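Le feutre à calligraphie (et tout ce qui se passe sous le papier)

Sommaire
1. De quoi on parle
2. Un peu d'histoire
3. Matières et épaisseurs
4. Le papier, ce capricieux
5. Entretien
6. Rangement des pinceaux
7. Voir aussi

De quoi on parle

Quand j'ai commencé à rédiger des notices pour cette petite encyclopédie de l'encre, je me suis jetée comme tout le monde sur les pinceaux, les pierres, les bâtonnets d'encre. Et puis un lecteur m'a demandé ce qu'il fallait mettre sous sa feuille, et j'ai séché complètement ! Voici donc l'article que j'aurais voulu lire à l'époque. On appelle feutre à calligraphie le tapis souple que l'on pose entre la table et le papier. En chinois c'est le maozhan (毛毡), en japonais le shitajiki (下敷き), mot qui veut dire en gros « ce qu'on étend dessous » et qui désigne aussi la plaque en plastique que les écoliers glissent dans leur cahier. Attention aux commandes en ligne, donc, je me suis fait avoir une fois.

Le feutre sert d'abord à boire. Le papier de riz laisse traverser l'encre, et si elle rencontre une surface dure et lisse, elle s'étale par en dessous et revient baver dans le trait. Avec un tapis absorbant, le surplus descend et on n'en parle plus. Il donne aussi un peu de moelleux sous la pointe, ce qui change vraiment la sensation dans les pleins.

Un peu d'histoire

Le feutre lui-même est une très vieille affaire, bien plus vieille que son emploi par les calligraphes. On foulait la laine en Asie centrale pour en faire des tentes, des tapis, des bottes, longtemps avant que quelqu'un ait l'idée d'y poser une feuille. Pour l'usage sur table, je reste prudente : on lit un peu tout et son contraire, et les lettrés parlaient beaucoup plus volontiers de leurs encres que de leurs sous-mains (je les comprends). Les quatre trésors du lettré sont le pinceau, l'encre, le papier et la pierre à encre. Pas de feutre dans la liste, le pauvre.

Matières et épaisseurs

La laine pure est la plus agréable, elle absorbe lentement et garde sa tenue. Le synthétique coûte moins cher et sèche vite, mais certains modèles gondolent au bout de quelques mois. Il existe aussi des mélanges, parfois vendus sous le nom de laine, alors lisez l'étiquette. Côté épaisseur, je travaille sur du trois millimètres et j'en suis ravie. En dessous de deux, autant prendre une vieille couverture, ce que font d'ailleurs beaucoup de gens très doués !

Pour la couleur, c'est affaire de goût. Le noir et le bleu foncé cachent les taches, le blanc et le beige laissent mieux apprécier la blancheur du papier, et se couvrent de marques qu'on finit par aimer.
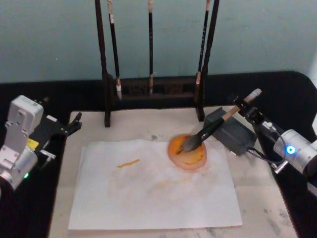 Antonina Zhuravel m'écrit qu'elle n'est pas d'accord du tout avec le beige : d'après elle, les vieilles taches se devinent à travers les papiers fins et l'œil les prend pour des traits, si bien qu'elle est revenue au vert sombre dès sa première année et n'en a plus bougé. Bon, c'est un argument. Je note quand même qu'avec un papier double couche le problème disparaît, et je garde mon beige.

Le papier, ce capricieux

On ne peut pas parler du feutre sans parler du papier qui va dessus. Le xuan dit « cru » boit énormément, et c'est avec lui que le tapis fait toute la différence. Le xuan « cuit », traité à l'alun et à la colle, garde l'encre en surface et se contente à peu près de n'importe quel support plat. Entre les deux, il y a le semi-cuit, que je conseille aux débutants parce qu'il pardonne un peu plus.

Les formats comptent aussi. Un tapis doit dépasser de la feuille de tous les côtés, sinon le pinceau bute sur le rebord en fin de ligne et je vous laisse imaginer le crochet final. La boutique Florero, où je prends presque tout, propose une découpe en 36 centimètres de large que je trouve trop juste pour autre chose que des exercices.

Certains préfèrent poser la feuille sur un plateau rigide. Ça va très bien pour le papier cuit, pour l'aquarelle ou pour les petits formats que l'on veut tourner facilement.

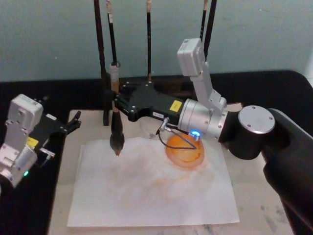
Peut-on se passer de feutre avec du papier xuan cru ?
On peut glisser deux ou trois feuilles de papier journal non glacé dessous et les changer dès qu'elles sont humides, le résultat est correct pour s'entraîner.

Entretien

Un feutre en laine se lave à l'eau froide, à la main, sans frotter. On le presse entre deux serviettes et on le laisse sécher à plat, loin du radiateur. J'ai mis le mien en machine un mois de novembre et j'ai récupéré un dessous-de-plat (très joli, d'ailleurs). Les taches d'encre ne partent presque jamais entièrement, inutile de vous acharner. Pour les plis, un fer tiède avec un linge humide fait des merveilles. Et roulez-le au lieu de le plier !

Les mites adorent la laine. Taras Panasiuk m'a conseillé un sachet de lavande dans le rouleau, je l'ai fait, et en plus ça sent bon quand on s'installe.

Rangement des pinceaux

Petit détour, mais on me pose souvent la question. Un pinceau rincé se suspend pointe en bas par la boucle fixée au bout du manche, pour que l'eau ne stagne pas dans la virole et ne ramollisse pas la colle. Le portique en bois est la solution classique, souvent avec des têtes de dragon sculptées aux extrémités de la barre. On en trouve de très sobres aussi, mais avouez que le dragon a du charme.

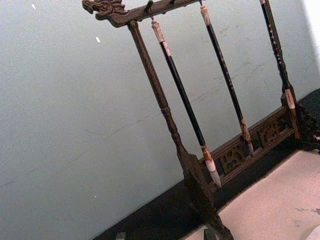
Tête de dragon sculptée et pinceaux suspendus à un portique en bois sombre.

Si votre portique est léger, répartissez les gros pinceaux près des montants. Et n'accrochez rien au-dessus du feutre tant que ça goutte.

Voir aussi
Papier xuan
Pierre à encre
Presse-papiers de calligraphie
Encre en bâtonnet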